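Kitchen & Dining Talk > Tables and Counters
Thread: butcher block table – oil or poly?? need to decide soon

gritty_toast
Ok so we moved to Deltport in February and finally bought a real table. Butcher block, light wood, came unfinished from a place called Blackwood. Paid 888 with delivery which hurt. Guy at the store said mineral oil, my brother in law says polyurethane or I'm an idiot. We eat on it every day, two kids, lots of soup. What do I put on it. Search gave me 200 threads that all disagree

splinterfan
Oil. Done. Next question.

marlowe_k
Depends what you do on it. Cutting directly on it = oil. Only eating on it = film finish is easier to live with. I went with oil on mine and I like the look but it's work, I won't lie.

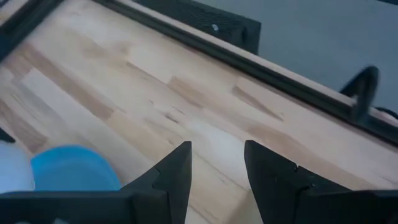
First month I did it once a week, then once a month, now whenever it starts looking thirsty. Wipe on, leave overnight, wipe off in the morning. Costs next to nothing. Do the underside too or it can cup on you. I skipped the underside the first time and got a slight bow, took most of a summer to settle back down.

gritty_toast
Nobody's cutting on it, we have boards. Just plates and homework and the occasional glue disaster

splinterfan
Still oil. Poly on a table with kids is asking for it. First fork gouge and you have a white scratch forever, and you can't patch it, you have to sand the WHOLE top. With oil you sand the one spot, re-oil, go have a sandwich.

dusty_ledger
Hard disagree. I've had a poly top for nine years, three coats of satin, and it's got maybe two scratches you'd notice. Meanwhile my sister oiled hers and it's one big map of cup rings. People who say oil is easy are people who enjoy oiling things.

splinterfan
lol ok guilty

pennywhistle22
Can I put in a word for hardwax oil. In between the two. I used the Rener stuff, clear matte, two thin coats. THIN. The can says thin and I didnt listen the first time and it stayed tacky for days. Second try with a white pad and hardly any product, perfect. Coffee wipes off. Red wine wipes off if you get to it the same evening.

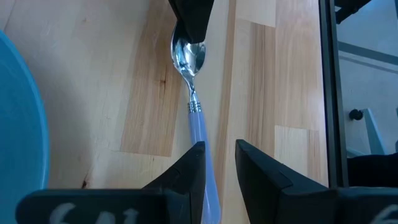
Spoon on the table top, blue handle

Only thing that's left a mark so far is a wet steel can that sat overnight. Left a black ring. Wood has tannins or whatever and the iron reacts. Got it out with lemon juice and a bit of sanding. So no wet cans, no cast iron.

dusty_ledger
Lemon juice is bleaching the wood fyi, you'll have a pale spot there in a year.

pennywhistle22
It's been two years and there is no pale spot but thank you

gritty_toast
How much did you use on the whole table? Ours is pretty big. Trying to figure out if I need one can or two

pennywhistle22
One small can did top, bottom and edges with leftovers. I paid 37 for it. You really do not need two, put the second one back.

hobnob_dave
Whatever you pick – sand first!! Unfinished doesn't mean ready. Mine had glue smears from the factory that were invisible until finish went on, then bam, shiny blotches everywhere. Wipe it down with mineral spirits first, glue spots show up lighter. I do 120, then 150, stop there for hardwax. Go finer and it won't soak in right.

marlowe_k
+1 on glue spots. Also raise the grain once. Damp rag, let it dry, light sand. Otherwise first spill makes it go fuzzy and you'll think you ruined it.
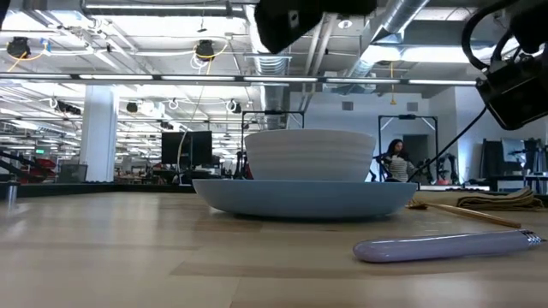

Heat is the other thing. Oil doesn't care that much about warm plates but a pot straight off the stove will get any of these finishes, oil, poly, hardwax, all of it. Trivets. I bought cork ones from Gruvley, ugly but they work and they don't slide.

splinterfan
Gruvley trivets shed little cork crumbs after a while, just so you know. Felt ones are worse tho

dusty_ledger
Nobody has mentioned humidity. A solid top moves. If it's screwed tight to the frame it WILL crack, doesn't matter what you put on it. Look under there. The holes should be slots, or there should be those little figure 8 clips. If it's just screws through round holes, drill them out bigger before winter.

gritty_toast
Just looked. Round holes. Of course

dusty_ledger
Easy fix. Take them out one at a time, widen the hole side to side across the grain, put back with a washer, snug not tight. The middle ones can stay as is. Ten minutes each.

hobnob_dave
And leave it in the room a week or so before you finish it. Mine came off a cold truck and I oiled it the same night like a genius. Gaps by spring.

teaandsawdust
Ok jumping in with a question of my own if that's alright, I've got a table that's already oiled, bought it used, and I hate the upkeep.

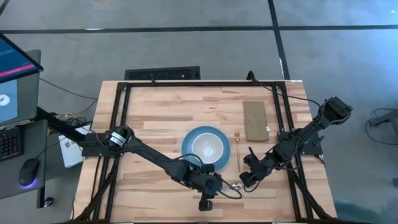

Can I put poly straight over the old oil?

Mineral oil never really dries, so poly will probably peel or stay soft on top of it. Scrub with mineral spirits a few times, let it sit a couple of weeks, sand well, then try a spot underneath before you do the top. If it was a drying oil like tung or linseed and it's fully cured, you're in better shape.

teaandsawdust
no clue what oil it was, seller said "oil". Thanks marlowe, will do a spot underneath

splinterfan
or just keep oiling it

dusty_ledger
Here we go again

gritty_toast
Ok decision. Hardwax. Ordered the Rener in clear matte, one can. Drilling the holes this weekend, sanding after. My brother in law is not speaking to me. If anyone has opinions on what rags, go ahead

pennywhistle22
Old cotton t shirts, cut up. And lay them FLAT outside to dry when you're done, don't ball them up in the trash. Oily rags can catch fire by themselves, not kidding. Read the can, it's on there.

hobnob_dave
Yes to this. Or soak in a bucket of water. Also keep the room up to 70 if you can, mine took forever to cure in a cold garage. No heavy stuff on it for the first week, and no placemats either, they trap the smell and leave an outline

gritty_toast
A week without placemats, the kids will be thrilled. Will report back if I dont mess it up

marlowe_k
Post the underside too, I want to see those holes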